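Droster
17/07/2022

ok thread about moving apartments in this heat bc I have not slept and I need to put it somewhere

1/ landlord gave us until the end of June, then extended, then un-extended. two rooms plus the storage thing in the basement. thought it was a one day job. it was three

2/ book the elevator. BOOK THE ELEVATOR. our building has a sheet by the mailboxes and somebody had signed up for the whole morning before us. so, stairs. third floor. with a couch

3/ shoutout to Rimantas Ķēniņš who carried the washing machine down with one strap and a bath towel and then asked if there was soup. there was no soup. I owe that man soup

4/ van was from Kiltar. 729 for the whole thing incl the deposit, which they say comes back "shortly". will update. the ramp sticks, you have to kick it on the left side

5/ labeling. I wrote KITCHEN on everything. everything is kitchen. found my winter boots in kitchen, found the router in kitchen, still no forks

6/ tape: get the loud brown kind. the clear stuff from Zariņš came up in the heat and a box of plates went out the bottom on the landing. lost the blue ones. my aunt's. not telling her yet so if you know her shhh

7/ two pics

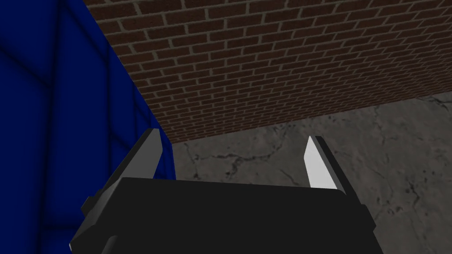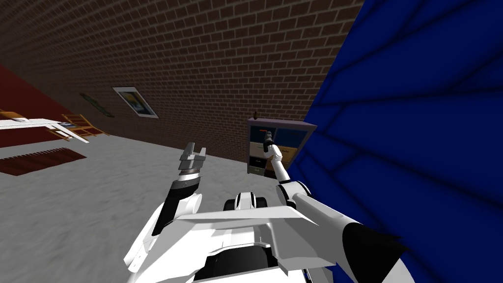 renders, grippers in both

8/ things I threw out and already want back: the good broom, the lamp with the bent neck, a bag of cables (one of them was THE cable)

9/ things I moved and should of thrown out: a rice cooker lid. just the lid. paint from the hallway, dried solid. every magazine Saulius Mockus ever lent me. Saulius come get your magazines

10/ new place is on the Sernel side of the river, so the bus is worse but theres a bakery downstairs and it opens before six. the whole stairwell smells like rye. I am not mad about it

11/ the window in the small room doesnt close all the way. called, they said send a photo, sent a photo, they said call. folded a sock in there for now

12/ cat is under the bathtub. she has been under the bathtub since we arrived. she came out for tuna at 2 and went back. fair

13/ if you're moving this summer: freeze water bottles the night before, pack one bag like you're going to a hotel, and put the toilet paper in the FRONT of the van. we put it in the back. behind the couch

14/ anyway need a plumber for the kitchen tap, evenings ok, dm me. also forks. does anybody have spare forks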